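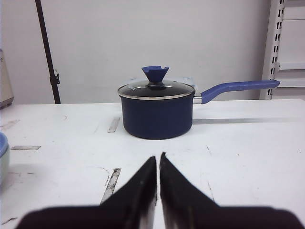 The Marnness county council should stop holding so much of its business in closed session. State law lets a council shut the doors for a few purposes, mainly lawsuits, personnel and the purchase of land. Marnness used that power 97 times in its last full term, and in most cases the agenda gave one line: "executive session, legal matters." On paper this is a transparent system. There is a posted agenda, a public vote to close the meeting and a set of minutes afterward. In practice it works like the lid on this blue saucepan, which is made of clear glass and still looks almost black. You know there is an inside. You can't tell what is in it.

I have gone to council meetings in Henthorpe for most of the past four years. A typical one goes like this. The public portion opens at 6:30 in the evening. There is a roll call, a proclamation, and the consent agenda. Then the council votes to go into closed session and the rest of us wait in the hallway. When the doors open again, someone makes a motion, someone seconds it, and it passes without discussion. The final vote is public, as the law requires. The reasons for the vote are not.

The Martens road depot is the case most people remember. The county bought the land after three closed sessions. I accept that the price had to be kept quiet while the seller was still negotiating. Any buyer would want that. But the council also used those sessions to talk about whether the county needed a second depot at all, which had nothing to do with price. We know this only from the minutes, which were released in October, long after the papers were signed. By then 923 residents had put their names on a petition asking for a hearing. They got 20 minutes of public comment at the end of a budget meeting. 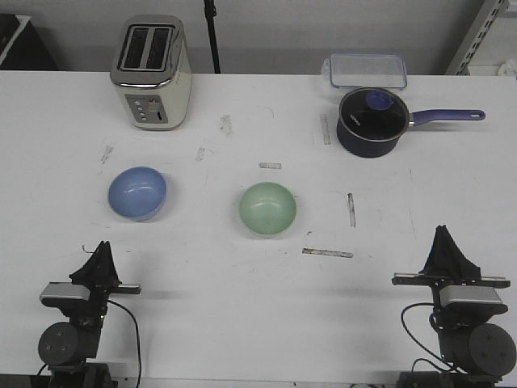
What the council says

Council members give two answers when this comes up. The first is that the county attorney approves every closed session. That may be so, but the attorney works for the council. The attorney's job is to say whether a session can be defended in court. Whether it is a good idea is a separate question, and it belongs to the people we elect.

The second answer is that members speak more freely in private. I am sure they do. So would I. But a member who has doubts about a purchase should be willing to say so in front of the people paying for it. Sido, which has a smaller council and the same state law, holds its debates in the open and closes the room only for the dollar figures. Its meetings run longer and some of them are dull. The town still gets its roads plowed.

What should change

The council can fix most of this by amending its own rules. It does not have to wait for the state.

Every motion to close a meeting should name the subject. "Purchase of land for road depot" gives nothing away to a seller who already knows the county is interested. The minutes should be released once the deal closes or the lawsuit ends, without anyone having to file a request.
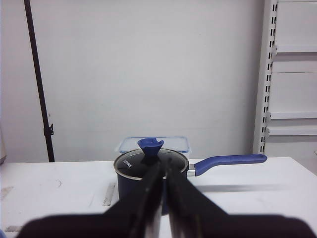

Each closed session should also have a member's name attached to it. Under the present rules a motion to close is recorded as coming from "the council," so no single member has to explain it later. This is a low standard. The saucepan has KONKA printed right on its lid, and a vote that spends county money ought to carry at least that much. If a member thinks the public should leave the room, that member should make the motion by name, state the legal ground out loud, and take questions about it at the next meeting.

The rules committee takes up its yearly review in March. Written comments can be left at the clerk's window in Henthorpe until 4 in the afternoon, and they go into the public record.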